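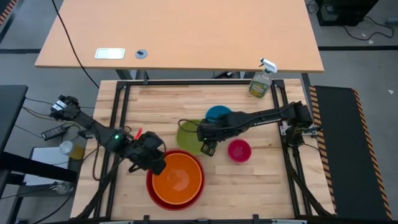 The client's side asked in June whether the rear glazing at Gurnurska could still go in before the kitchen joinery, and would prefer not to wait on both.

It can. The steel frames from Curine passed inspection at 398 mm sill height and are booked for the next delivery.

Home Projects Reports Contact

Progress this period
Kitchen carcasses are assembled, 11 units in all. Base depth stays at 600 mm. Machala has revised the island drawings – the overhang is reduced and the sink moves toward the garden wall. Floor leveling in the living area is complete.

Costs
Spending to date is within the approved budget. Dollum has requoted the stone at a higher rate, and the difference is charged to contingency.

Open items
Lintel certificate for the rear opening. Final veneer selection. Revised door schedule, sheet 406, to be reissued in July.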